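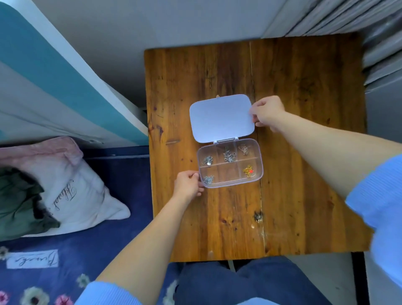 My sister-in-law says a jewelry box is for people who own jewelry, and the rest of us should just use a soup bowl and be done with it. She wrote that under my last post, and for years I would have agreed with her! I kept everything in one bowl on the windowsill and put on whatever came up first when I pulled (usually three things hooked together, plus a hairpin).

So this page is my small jewelry clear-out, from 6 February 2018, for those of you who asked what I did with it all. I make a few earrings and mend necklaces for friends, which means I have the stuff I wear AND the stuff I'm supposed to be fixing, and the two had been living together far too long. I gave myself one evening and one clear box with a lid. If it didn't fit, it had to go somewhere else.

The box

Five compartments, three small ones along the top and two wider ones along the bottom. I looked at a much bigger one from Flasa with 80 little sections and I'm so glad I left it in the store, I would have spent the rest of the winter deciding what went in number 46. Five is plenty for me. See-through walls are a must, though. I had a pretty tin from Lambrakis before this and I never once opened it, I just forgot what was in there.

Top row, left: silver chain with charms

Still a tangle, I know, I know. The little round charms catch on every link and I can only work at it for as long as one podcast lasts. My method is a drop of baby oil, two sewing pins and a flat plate under a good lamp. Don't pull! Push the knot toward itself and it loosens up, then wash the oil off with dish soap after.

Top row, middle: jump rings and earring hooks

These are the things I use up fastest, so they get the middle spot. I buy them in silver color only now, because sorting mixed bags by color made me want to lie down on the floor. I once ordered a "small assortment" from Rikent and it came with 2,498 pieces according to the label. I gave most of it to the after-school craft club and they were thrilled.

Top row, right: the rosy chain

Just a small bundle, in that pinky copper shade I can never name properly. It's waiting to be a bracelet. It has been waiting to be a bracelet since October, but now at least I can see it waiting.

Bottom row, left: more silver chain

Coiled, and I'm proud of that. Wrap it around two fingers, slide it off and lay it down flat. If you have very fine chain, thread one end through a drinking straw and close the clasp on the outside, then it can't knot up on you at all. Somebody left me that tip in the comments ages ago and I've used it ever since (thank you, whoever you are).

Bottom row, right: the red heart

My favorite, a gold-colored necklace with a tiny red heart pendant, and it gets a wide compartment all to itself. I wear it to weddings and dentist appointments. It spent nearly 12 months lost at the bottom of the bowl under the mending pile, so I think it has earned some room.

The lid

Check the clasp before you buy! I had a Cludex box that popped open in my bag on the train and I was picking up beads between people's feet for four stops. With this one I do a test before it goes anywhere, lid down, press the tab, give it a gentle shake over the bed. The bed part matters if you're clumsy like me.

The table

A few people asked about the old wooden table too. It's small and scratched, with dark knots and water marks all over it, and I love it to bits. I keep meaning to sand it and then I need it for something. For beads I'd put a dish towel down first, they find that seam down the middle every time.

Next up is the button jar, which I have been putting off for so long that it has become two button jars. If you have a good way of sorting buttons, by size or by color or by anything at all, leave it in the comments and I'll try it out.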